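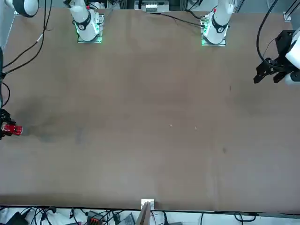

Rote Dose, liegend, auf der braunen Platte

Meser58
Dosensammler, ich brauche eure Augen! Seit Mai sortiere ich die Kiste von meinem Onkel durch (wirklich ein Traum, ich komme abends kaum davon weg) und jetzt überlege ich, wie ich die Getränkedosen am schönsten lagere. Rot leuchtet auf dem braunen Untergrund einfach herrlich, finde ich. Legt ihr eure hin oder stellt ihr sie auf?

Clastum
Glückwunsch, tolles Rot! Ich habe 919 Dosen und jede einzelne steht. Liegend rollen sie dir beim ersten Rempler vom Tisch, und eine Delle kriegst du nie wieder richtig raus.

Nantana Mahawong
Da muss ich widersprechen, Clastum. Meine liegen alle, in flachen Schubladen mit Filzstreifen dazwischen, 736 Stück, und da rollt gar nichts. Schublade auf, und man sieht sofort die Schriftseite – das ist jedes Mal wie Weihnachten! Meser58, zeig doch mal das Ende mit dem Rand, daran sieht man oft mehr als am Aufdruck.

Meser58
Gern, hier von oben:
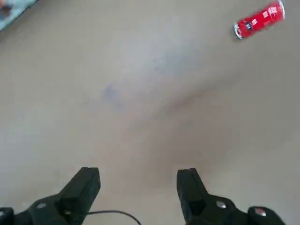 Silberner Rand links unten, am Dosenkörper die kleine weiße Schrift

Vídalín
Schön, wie der Rand das Licht fängt! Die Schrift kann ich leider nicht entziffern. Ist das dunkle Rechteck nahe am Rand ein Logo oder ein Aufkleber? Falls Aufkleber: bitte dranlassen, nicht knibbeln!!

Clastum
Ich tippe auf Logo. Vom Untergrund her würde ich trotzdem etwas Helleres nehmen, Weiß oder Hellgrau, dann stimmen die Farben besser.

Nantana Mahawong
Bloß nicht, das warme Hellbraun ist doch gerade das Schöne daran. Auf Weiß sieht jede Dose aus wie im Prospekt.

Meser58
Danke euch, ihr seid klasse! Ob Logo oder Aufkleber, schaue ich morgen mit der Lupe nach. Und ich probiere die Sache mit den Schubladen aus, Filz habe ich noch im Keller. Wie breit sind deine Streifen, Nantana?

Nantana Mahawong
Zwei Zentimeter, doppelt gelegt. Bei den schlanken Dosen nehme ich drei, die haben sonst zu viel Luft.

Clastum
Ich bleibe beim Stellen. Aber Fotos von der Schublade will ich trotzdem sehen!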